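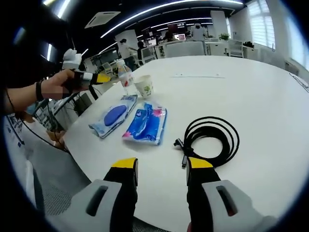
Sastonstead, June

About Us
Shop | Gift Guides | Occasions | About | Contact
Home > Company > About Us

Skostum puts together gifts and small outings for anniversaries, birthdays and retirements. We started with 20 gift boxes and now list 583 items, from picture frames to weekend stays.

Our office is in Sastonstead, a short walk from the train station. Orders are packed there and leave the same day if they reach us before noon — Monday is the busiest. 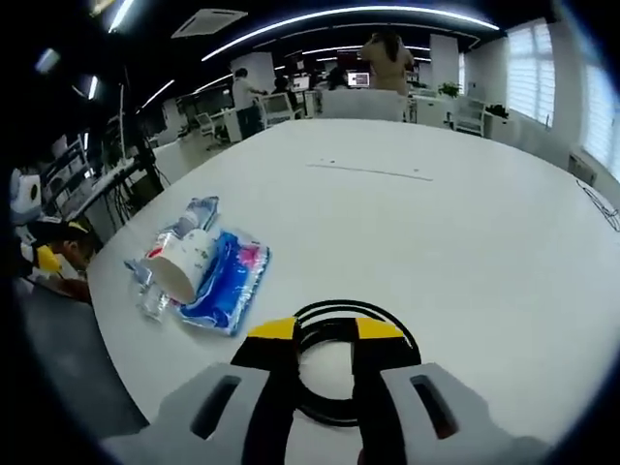
The round table at our office.

We work with 122 makers and small hotels. Most are within a day's drive. The Gridina line covers cards, wrap and ribbon. Tawhiri is our outings list: boat rides, pottery classes, dinners for two. Outings can be rebooked once at no charge, up to 30 days ahead.

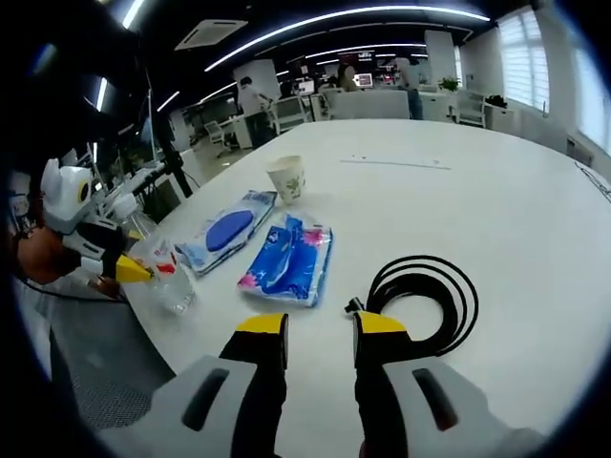 Returns and Questions

Unopened gifts can come back within 30 days. Engraved items can't be returned, so please check the spelling before you order. Write to us through the contact page.

This site uses cookies. Accept | Settings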